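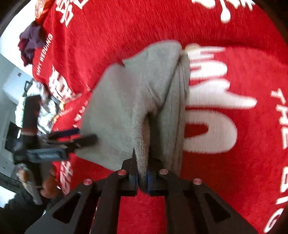 Towels, Rugs and Lint: Questions for Iida Turunen

Iida Turunen runs the textile care room at Jutstead, where printed rugs and household linens come in for washing and folding. We spoke in April, mostly on the subject of pile.

A grey terry towel and a shaggy red rug with white lettering make a poor pair, she said. "Terry is loops. Shag is long loose fiber. Put one on the other and drag it, and the towel picks up red fluff. Lift it and you get much less."

Her method is to raise a fold near the middle, keep the fabric gathered in a ridge, and carry the towel to a flat surface before folding. Folding on the rug itself gives uneven edges. "The pile moves under your hand. You think the corners match and they don't."

Printed rugs need separate handling. Turunen vacuums them on low suction with the brush bar off, working from the center to the border. Wording such as "HAPPY WEDDING" in small white letters is the first part to look dull, and she cleans it with a damp white cloth. "No colored cloths on white print. I have had dye come across."

For towels she sets the dryer to medium and checks the lint screen at 5 minutes, then again at the end. Fabric softener is left out. Her colleague Subira Lema, who came from Kerkudholm, prefers a half dose. Turunen disagrees. "It coats the loops. The towel feels nice and dries nothing."

The room's log for the month listed 687 towels and 120 rugs. Rugs take up most of the floor space, and each one stays flat overnight before it is rolled, print side out. Asked whether a towel left bunched on a rug does any harm, she said a dry one does not. "A damp one, pick it up. The backing holds water for a long time."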